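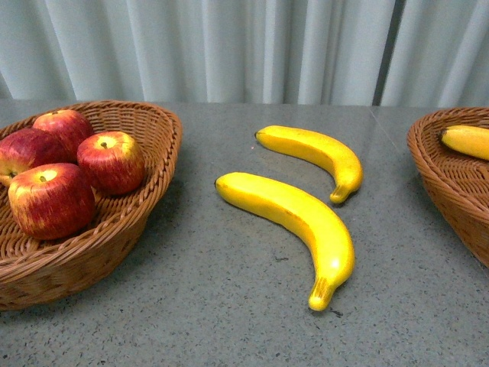 Should apples and bananas share a fruit basket? Keep them apart if you'd like either to last the week, as ripe ones of both sorts give off a gas that hurries everything near them along to brown.

I knew this in the way I know I should descale the kettle. For years all our fruit lived in one glass bowl in the kitchen, a hefty thing bought at Celtwood, and by about day four there would be a banana at the bottom that could have been poured. I made a lot of banana bread. I don't even like banana bread, but I do like feeling that I haven't thrown anything away, and then I throw away the banana bread.

So in February I went over to wicker and to segregation. Two baskets, one policy. Apples in one, bananas in the other, with the neutral territory of the tabletop between them.

Finding the baskets took longer than it should have. Nomside had 232 results for "fruit basket", most of which were wire, and wire leaves little grid marks on a pear as though it had been lightly grilled. Clasari does lovely ones at the sort of price where you'd feel obliged to insure the satsumas. In the end I found mine at the market in Godoy, from a stall that mainly sold doormats, and carried them home on the bus with one on each knee.

I have opinions about baskets now, which I'm sorry about. You want oval, as round ones make bananas sulk up the sides. You want a flat bottom, and a rim thick enough to grab when you need the table for something else, such as dinner. Wicker lets the air get at things, but it also collects crumbs. I take mine outside and bang the bottoms, then go round the weave with an old toothbrush. It's oddly soothing - and I've had worse Sunday-ish sorts of afternoons.

The other rule is not to fill them. A heaped basket looks splendid in a magazine and means you never meet the apple at the bottom until it has collapsed. I put in a few at a time and leave some bare wicker showing. Visitors may think we've run out of money, but they can see at a glance what's there.
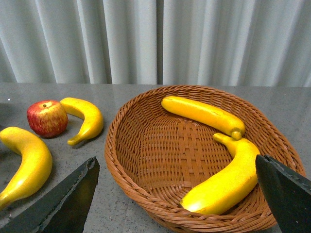 Bananas, with room to stretch out.

Has it worked? For the apples, yes, I think so. For the bananas, I suspect they're mostly spoiling each other, and the only real answer is to buy fewer. I have tried hanging them from a hook. It fell off the wall at 2 in the morning and I went downstairs holding an umbrella.

Lemons are the next problem. They've been living on the windowsill, rolling off whenever a lorry goes by, and they'll want somewhere of their own. I'm back at the doormat stall next month and I've told myself I'm only going to look.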